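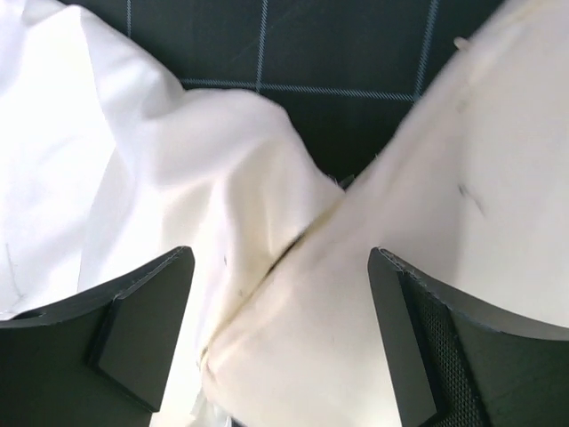 Pillowcase

Household > Bedding > Pillowcase

Print this article | E-mail this article

A pillowcase (also pillow slip, pillow cover) is a removable cloth cover for a pillow. Keeps sweat, skin oil and dust off the pillow itself. Usually open at one end, sometimes closed with a flap, buttons or a zipper. Washed far more often than the pillow.

Types

Housewife: plain edges, with an inside flap that the pillow end tucks behind. Common in Britain. Oxford: same idea but with a flat border of cloth on all sides. Bag style: no flap, just a deep hem at the opening. The usual kind in American stores. A sham is decorative and opens at the back, often taken off the bed at night.
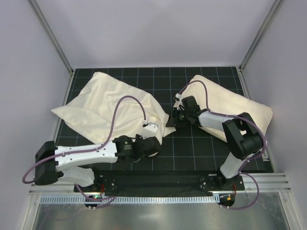 Pillows in cream-colored pillowcases.

Materials

Cotton mostly. Percale is a plain weave, crisp, and sateen is smoother and a bit heavier. Linen is cool but wrinkles badly. Silk and satin are sold as kinder to hair, evidence thin. Polyester blends dry fast and need little ironing, but hold on to oily stains more then cotton does. Flannel for winter. Unbleached cloth starts out cream and gets paler with washing.
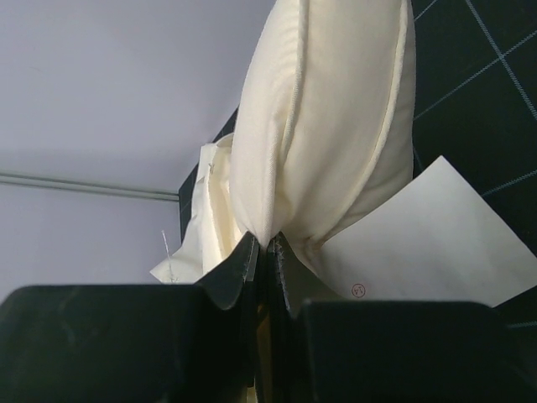
Making and sizes

Simplest pattern is one long rectangle, folded, sewn up both sides, hemmed at the mouth. French seams hide the raw edges. Catriona Ritchie's sewing guide for Mowat allows 2 inches of extra length for washed-out shrinkage, less if the cloth is washed first. A US standard pillow is 20 by 26 inches, queen is 20 by 30, king 20 by 36. European squares vary by country, so measure

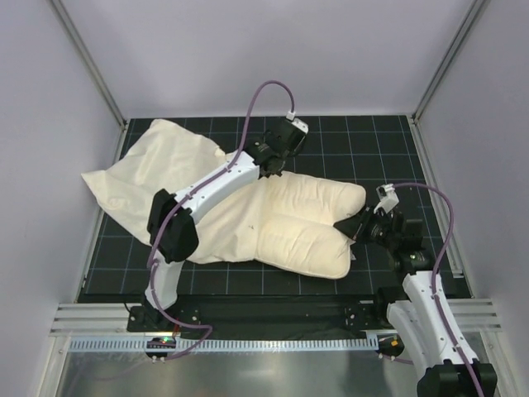

the pillow before buying. Too tight a case strains the seams and flattens the filling. Too loose and it twists during the night.

Care

Wash weekly or so, inside out if there is a zipper. Hot water is okay for white cotton, check the lable on anything else. No bleach on silk. Iron linen while still damp.

See also: Bolster, Duvet cover, Ticking

Last edited 2 Oct 2021 by Hicham Hamdy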